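How to run a hand-held gripper table at an open day

I've had a few messages asking how we set up the "have a go" table at the Skistwood open day, so I'm putting the whole thing in one place. It's easy to copy, it costs very little once you have the grippers, and you don't need a robot in the building at all. Our next one is on 16th June if you'd rather come and try it before you read any further!

What you need

One or two hand-held grippers with a camera on them (ours are Provum ones, the older kind with the long handle). A spare, if you can borrow one. A laptop that isn't anybody's work laptop. A big table. A box of small everyday things for people to pick up — I swear by cutlery, and I'll come to that.

Setting up the table

Do this the evening before. I tried doing it on the morning once, in November, and I was still hunting for a charger when the first family walked in.

Put the table where you'd be happy to sit for an afternoon. Gerrit Du Plessis, who ran these long before I did, always held his in somebody's house if he could get one, and I've come round to it. People relax in a sitting room. They'll chat, they'll wait their turn on the sofa, and they stop holding the gripper as if it's about to go off.

Leave the patterned tablecloth on. I used to whip it off and put a plain sheet down, but the recordings are meant to look like real homes, and the visitors like it better too. Do pull it tight, or it gets dragged along by the fingers.

Then put the cutlery box within easy reach, at a bit of an angle so you can get in from the front corner. Mix metal and plastic, and add chopsticks if you have them.
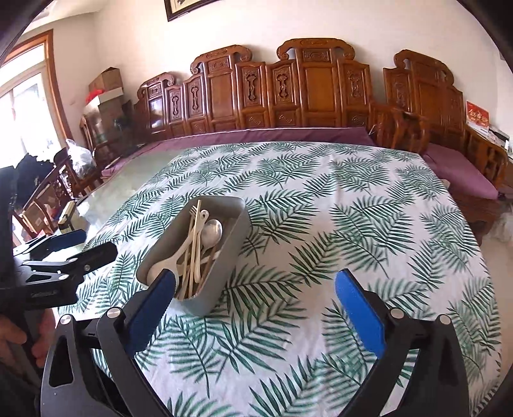
Fingers open, coming in towards the cutlery box.

Giving the demonstration

Keep your own go short. I do three picks and then hand it over:

1. Open the fingers as wide as they'll go before you get near the box. Beginners creep in half closed and knock everything about.

2. Choose one thing and say out loud which it is. A plastic spoon with a wide handle is a kind first choice.

3. Come in slowly, let the blue pads meet the handle, squeeze, and lift straight up. Put it down on the cloth and let go before you move off.

After that do a chopstick, which is much harder, and don't mind if you drop it. People love it when you drop it.

Letting visitors try

Small hands need both hands on the grip, so show children that way from the start. Allow each person 4 minutes or so. Ask them to keep the camera pointed at what they're picking up; they will look round to talk to their mum and you'll have a lovely recording of the curtains.

At our last open day we saved 111 picks, and 44 of those were good enough to send to the El Idrissi lab, who do the training side. I was thrilled with that. Satard run a similar table with cups and they get more, but cups are easier (I will die on this hill).

Packing up

Wipe the pads with a barely damp cloth, and charge everything before it goes in the bag. Copy the recordings twice. Count your host's teaspoons back in — I still owe somebody one.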